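Egg Arm Back at the Bowl After Fingertip Refit 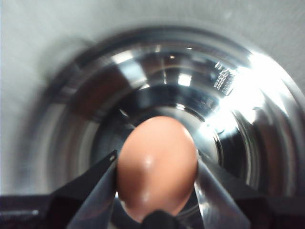 Vol. 12, Issue 4

The kitchen arm at Walczak is handling eggs again, and the crew who look after it could hardly be happier. The arm went back on the test counter in June 2021 with a reset grip, a freshly cleaned wrist camera and a new maintenance sheet taped up beside the controller.

The trouble began in January, when shells started cracking on the way to the mixing bowl. Dinesh Shakya, the technician in charge of the cell, first suspected the force setting. He turned it down, and the eggs slipped. He turned it back up and they cracked again!

Shiela Rivera found the real cause with a feeler gauge and a good lamp: one finger was closing a hair ahead of the other, so every egg got a shove sideways before the second finger met it. She took both fingers off, cleaned the seats, put them back with new screws and ran the homing routine until the two sides closed together. The whole job took 2 hours, and most of that was cleaning (dried egg white gets into everything, and it sets like glue).

The steel bowl needed some thought too. Polished metal throws a lot of glare back at a camera sitting that close to the gripper, so Rivera locked the exposure by hand and wrote the value on the sheet. She'd like to try a shade over the counter lights next.

Then came the fun part, a run of almost 300 brown eggs, picked up one at a time and held over the bowl. Four cracked, all of them early on, before a last small change to closing speed.

"I stood there grinning like a kid," Shakya said. "It picks them up so gently now. I've watched it far longer than I needed to."

The new sheet calls for a wipe-down of the fingers after each session, a check of the fingertip screws every Monday and a fresh homing run whenever either finger has been off. Spare screws are in the top drawer under the controller. Questions about the settings go to Rivera.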